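3.2 Handling of the yellow sheet

The second part of the study dealt with thin sheet material. Flat stock is harder to describe than boxes or tins, as its outline changes each time it is lifted, and the terms used by the packers at Furnadia and Tralcombe did not agree. At Furnadia any bend was called a fold. At Tralcombe the word was kept for a bend pressed down along its whole length, and everything else was a crease. We follow the Tralcombe usage where the bend can be checked, and write 'tilted or folded' where it cannot.

The trials were held in March in the smaller of the two packing rooms. There were 40 trials in all, of which 23 used coloured sheets and the rest white. Each sheet was handed over without instructions on which edge to hold. A note was made of the place of the hold, the shape of the free edges and any creasing near the hold. Yellow was the easiest colour to work with – soft shading shows up well on a pale surface, and small changes in slope can be read from it. Figure 4 gives two views of yellow material from the same session. 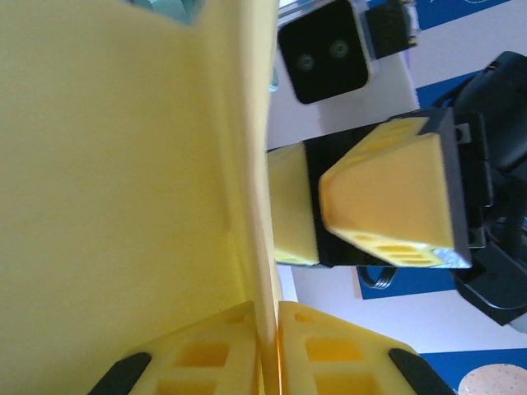
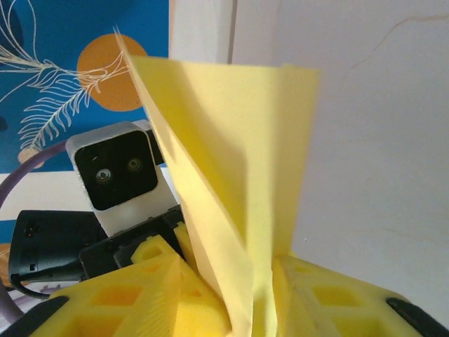 Figure 4. Yellow sheet material. First view: a broad matte face ending in a thin vertical edge, with a slightly darker band along its right side. Second view: a sheet pinched low down, with its upper edges spread in two flaps.

The two views show why a single measure of flatness was dropped. In the first, the face is evenly lit and the only marked change in tone is the band near the edge, which could come from a tilt or from a fold. In the second, the creases gather in the middle of the sheet and the tone is lighter near its edges, where light passes through. The flaps also differ: the left one narrows to a point, and the right one has a broad, nearly straight top edge. A score taken from one flap alone would misstate the shape of the whole.

We therefore scored the hold and the free edges separately, using the Nilsuwan scale for creasing and our own notes for the edges. In 11 trials the two scores pointed in different directions, and these were read a second time before being entered. The remaining entries were left as first written. White sheets gave weaker shading under the same lamps – their edge notes are shorter for that reason and are treated apart in Section 3.3.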